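Presar Desktop Organizer with Three Drawers, Light Pink
From the Zoltia dressing table range

If your moisturizer lives on the windowsill, your lipstick lives in your coat pocket and your foundation is wherever you last put it down, we think you'll get on very well with the Presar. It's a small wooden organizer in a soft, light pink, with the darker edges of the panels left showing, and it has become one of those pieces we keep coming back to in our own homes. It takes the things you reach for every morning and gives each of them a spot, with the little knobbed drawers underneath for whatever you'd prefer to keep out of sight.

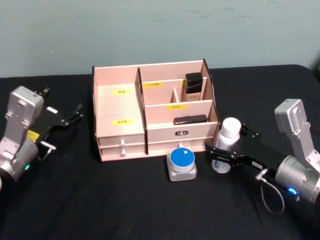 Compartments and Drawers

The left side is one open compartment with no shelf in it, so it's the natural home for a squat jar of cream, a hairbrush or a bundle of makeup brushes. The right side is divided into a back row and a lower front row. Bottles stand in the back, and the front row suits flat things like a compact or a lipstick case, which can lie down without getting lost behind everything else (a great relief if you own as many lip colors as we do!).

Under all this are three drawers with round white knobs. Two shallow ones are stacked on the left, lovely for hair ties and earrings, and a wider one sits on the right, just below the small dark oval badge. Our customers at the Munonach shop tell us the wide one fills up first, usually with sheet masks and tweezers.

Size and Weight

Width: 267 mm
Depth: 182 mm
Weight: 1,130 g
Drawers: three, removable for cleaning

Do measure your shelf before ordering, and leave a little room in front so the drawers can open all the way. If you'd like to try the arrangement first, stand your tallest bottle in the back row and work forward from there, with the jar you use most on the left.

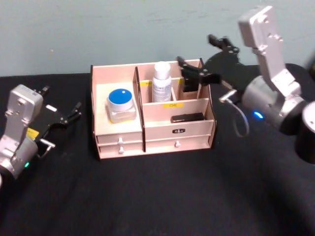
Care and Delivery

Wipe with a barely damp cloth and dry it right away, especially around the drawer fronts. Spilled foundation comes off best while it's fresh. The Presar comes ready assembled, packed by our friends at Halász, and you have 14 days to send it back if the pink turns out not to be your pink.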